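About Alik

Our Story
What We Do
Our People
Visit Us
Contact

Alik is a clothing alterations and sewing school with a workroom attached. We teach adults to mend, alter and make their own clothes, and we take in repair work from the public. The two sides of the business share a building, a cutting table and most of the same staff.

Our Story

The school was started by Encarnación Aguirre, who had worked in garment factories and then in a bridal alterations shop before going out on her own. The first classes were held in the front half of a former shoe store, with 7 students and machines bought from a uniform maker that was closing. Students paid by the evening and brought their own scissors.

For the first few years almost all of the income came from hemming pants and taking in jackets. The classes paid the electric bill. That changed when the community college across town dropped its evening sewing course and its students needed somewhere to go. Milagros Segura, who had taught that course, came to us the same summer and brought her lesson plans with her. Much of what we teach in the beginner class still follows her outline, including the order of the seams.

We moved to our present building in July of the following year. It has a freight door at the back, a sloping floor in the hallway, and good light on the north side, where the hand-sewing tables are. The upstairs was added to the lease later and is used for pattern drafting and storage.

What We Teach

The beginner course runs for ten weeks and assumes no experience. Students learn to thread and clean a machine, sew a straight seam, press it properly, put in a zipper and hem by hand. The project is a drawstring bag, then a pillow cover, then a simple skirt or a pair of pajama pants. Students who already own a machine are welcome to bring it for the first two weeks so that they learn on what they will use at home.

The alterations course is for people who can already sew. It covers hems, waists, sleeves, linings and tapering. Each student works on secondhand clothes from our bins until the fifth week and on their own clothes after that.

Knits are taught as a separate course. Stretch fabric needs different needles and a lighter hand, and most of the trouble people have with T-shirts and sweatshirts comes from pulling the cloth as it goes under the foot. We also spend one full evening on ribbed cuffs and neckbands. 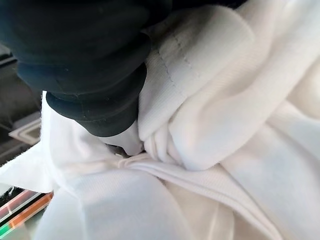 White knit with areas of fine vertical rib.

Classes are limited to the number of machines in the room. We do not run a waiting list across terms, so anyone who misses out should sign up again when the next schedule is posted.

The Workroom

The workroom takes in repairs and alterations from the public during shop hours. Last year we finished 3,000 pieces. Most were pants, followed by coats and then school uniforms, which all arrive in the same two weeks. We replace zippers, patch elbows and knees, reline coats, and reknit small holes in sweaters when the yarn can be matched. We do not work on leather, fur or wetsuits.

Clothes should be washed before they are dropped off. Every piece gets a numbered paper tag and a written price, and work does not begin until the customer has agreed to it. Items left more than 60 days after the finish date are moved upstairs, and we may ask for a storage fee.

Our People

Encarnación Aguirre, founder. Teaches tailoring and handles bridal work.

Milagros Segura, head of classes. Teaches the beginner course and pattern drafting.

Saturnino Garrido, workroom manager. Sets prices, checks finished work and keeps the machines running.

Rocío Alcaraz, instructor. Teaches knits and the Saturday children's workshop.

Fulgencio Robles, front counter and accounts.

Visit Us

The front counter is open from 9 to 6, and until 8 on class evenings. Visitors are welcome to look around the classroom when no class is in session. Ask at the counter and one of us will show you through. The entrance is level with the sidewalk, but the upstairs can only be reached by a staircase. Please tell us when you register if that is a problem and we will hold your drafting class downstairs.

A deposit of $50 holds a place in any course. It is refundable until one week before the first class. Fabric for the first project is included.

Page last updated December 2019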